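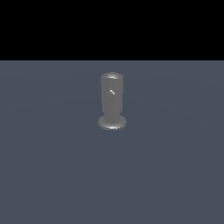

# Moving to the Sarnville 2 beta

I have been running the public beta of the Sarnville browser on my work laptop since May. It replaced the stable release completely, with the same profile and the same add-ons. These are my notes on the parts that changed.

## Install and profile import

The installer is a single file and needs no admin rights. On first start it asks whether to copy or move the existing profile. Pick copy. The move option rewrites the bookmark database in the new format, and the stable release can't read it afterward.

My profile held 1,478 bookmarks. All of them came across, with folders and tags intact. Saved passwords also came across, but the main password has to be entered again before the import will finish. Site permissions did not carry over. Every site that had been allowed to show notifications had to ask again, and I refused most of them the second time.

## Tabs

The old tab strip is gone by default and the vertical list takes its place. To get the strip back, open Settings, then Layout, and clear "Side list." The change needs a restart.

Idle tabs are now put to sleep after 31 minutes. The timer can be changed, though only from the advanced page, and it applies to every window. A sleeping tab keeps its scroll position. It does not keep text typed into a form unless the page saves drafts itself, and I lost a long support ticket that way on the first Thursday. Pinned tabs are exempt.

## Memory

With my usual morning set open, the process manager showed up to 529 MB less in use than the stable release with the same pages.

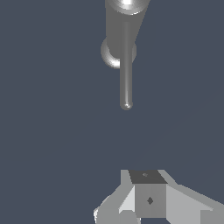 Most of that comes from the sleeping tabs. With the timer turned off, the two versions are close enough that I would not switch for memory alone. The graphics process is slightly larger in the beta, and it grows when a page uses a lot of canvas drawing. Closing the page gives the memory back after a short delay.

## Add-ons

Two of mine broke. The first was the Wirkach clipper, which opens a blank panel when you press its toolbar button. The keyboard shortcut still works, so I have been using that. The second was Benmoussa, the feed reader. It loads, but unread counts stay at zero until the panel is opened once per session. Both have open tickets with the add-on authors.

Ritberg, which I use for blocking scripts, runs without changes. Its rule file has to be exported from the old profile and loaded by hand, as the import step skips add-on storage larger than a fixed limit. The limit isn't given in the release notes.

## Going back

Uninstalling the beta leaves its profile folder on disk. Delete it yourself if you plan to reinstall, or the new copy will pick up the old settings, including any broken add-on state. The stable release can stay installed next to the beta, but only one of them can be the default for links, and the beta claims that role again after each update. There is a switch for this under Settings, then System. I've turned it off and will check it after the next build.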